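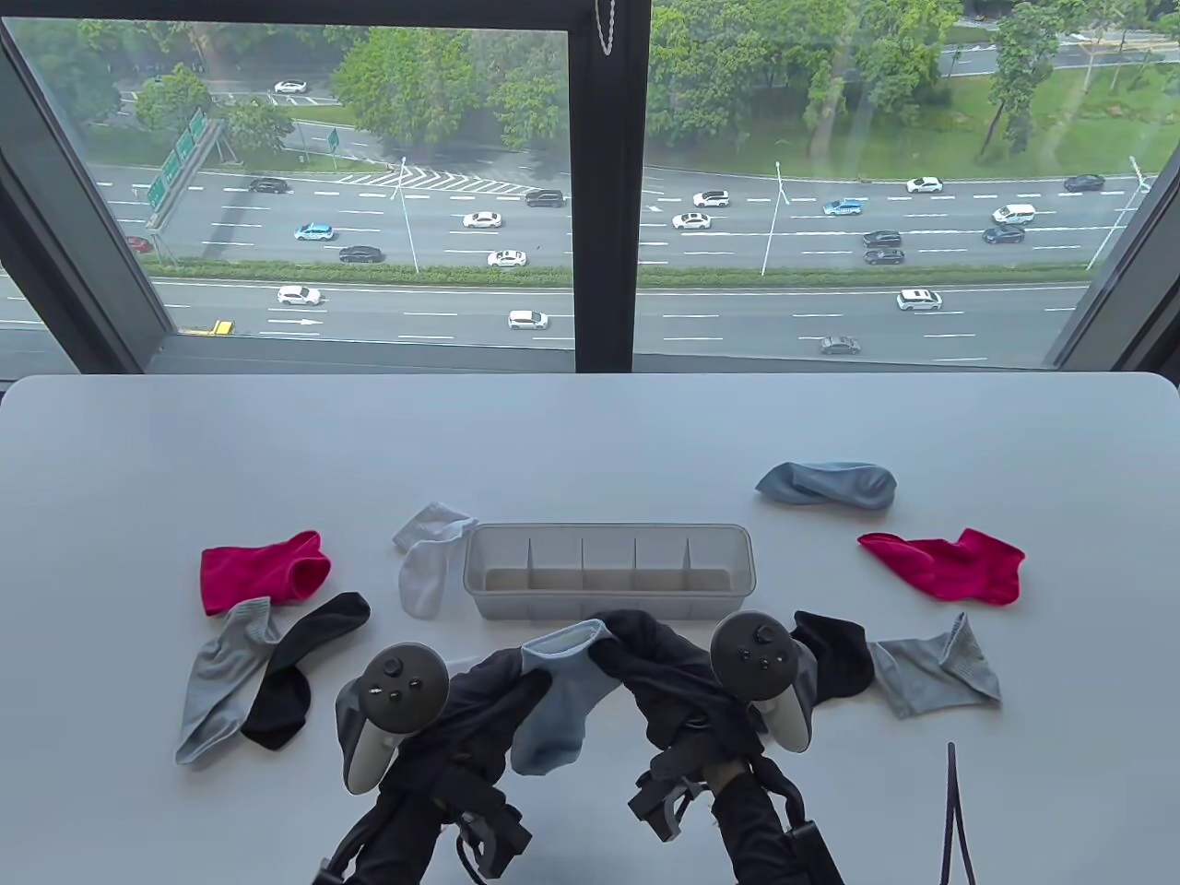 Socks are the item we get most letters about in this newsletter, well ahead of cables and lids. They are small, they come in pairs, and they leave the wash as single items, so the work of sorting is mostly the work of matching. The procedure below assumes one person's ankle socks and one shallow divided tray. Tip everything on to a pale, flat surface and spread it until no sock is hidden under a pile. On a white tabletop the reds and blacks can be found at a glance and the light greys are still clear enough, while a white sock is the one most easily passed over. Leave the tray in the middle, with all five compartments empty, and let the socks lie to either side of it. Matching across the tray is quicker than digging through a heap.

Match first by colour, then by cuff height, then by wear. The third check is skipped by most households and accounts for most of the odd pairs found later in the week. Two grey socks of the same make may have been bought a year apart, and the older one will have a thinner heel and a slacker cuff. Hold the pair by the cuffs and let them hang. If one is longer by more than the width of a finger, treat both as singles and look again.

Colours that sit close together need daylight. Pale blue and light grey are hard to separate under a warm bulb, as are navy and black. A table by a window is enough. If sorting has to be done in the evening, put the doubtful ones aside until morning.

Choosing the tray

The measurements that matter are the inside width of a compartment and the height of the divider. Overall length only matters for the drawer. We compared two trays for the March issue, the Flindo and the Drikow, and several readers have asked for the result again in short form.

Flindo: fixed dividers, slightly tapered walls. The taper costs a little room at the base, so a thick sock rides up and catches the underside of the drawer above. Good for thin ankle socks. Weight 300 g.

Drikow: straight walls, dividers that lift out. Takes thicker socks, but the dividers work loose if the drawer is shut hard. A strip of paper folded into the slot cures this. Weight 675 g, which is heavy for a tray and will be noticed in a light drawer on wooden runners.

Neither tray has a lid. We do not see a use for a lid inside a drawer.

Measure the drawer at the back as well as the front. Older drawers are often narrower at the back, and a tray that drops in at the front may jam before it is fully home. Allow 13 mm of clearance above the tallest sock once folded.

Folding

Lay one sock flat with the heel to the side. Lay the second on top, heel the same way. Fold the toes up to just below the cuffs, then fold once more. Stand the fold on its edge in the compartment with the rounded side up. Do not turn one cuff over the pair to make a ball. The turned cuff is held stretched for as long as the pair is stored, and a ball takes up more of the compartment than a flat fold.

Fill from one end and keep to one colour family per compartment. With five compartments we use black, grey, white, bright colours and singles. The singles compartment should be at the end nearest the hand you open the drawer with, so that it gets looked at.
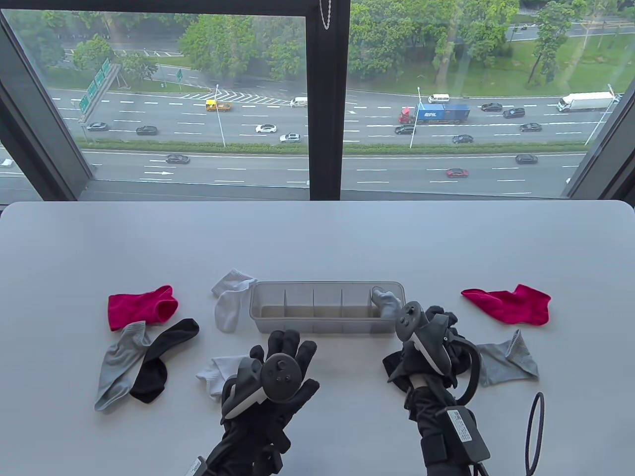 Should a sock go into the tray before its partner has been found?

Only into the compartment kept for singles. Once a lone sock is placed among finished pairs it looks like half of one of them, and the pair beside it tends to get pulled apart in the search. Keep singles for two washes, then move them to the cleaning cloths.

Timing and upkeep

A week's socks for one person should take up to 20 minutes the first time, including measuring the drawer and deciding on the compartments. After that the job is much shorter, and can be done while the rest of the washing is being folded.

Empty the tray twice a year and wash it in warm water with a little washing-up liquid. Lint gathers in the corners where the dividers meet the base, and an old toothbrush will reach it. Dry the tray fully before it goes back. Do not use a scouring pad on frosted plastic, as it leaves shiny patches.

Correction to the last issue: the drawer depth given for the Haldane chest was the outside figure. The inside depth is less, and readers who have ordered a tray for it should measure before removing the packaging. The Grolside chest was listed correctly.

Next issue: belts, and whether to roll or hang them.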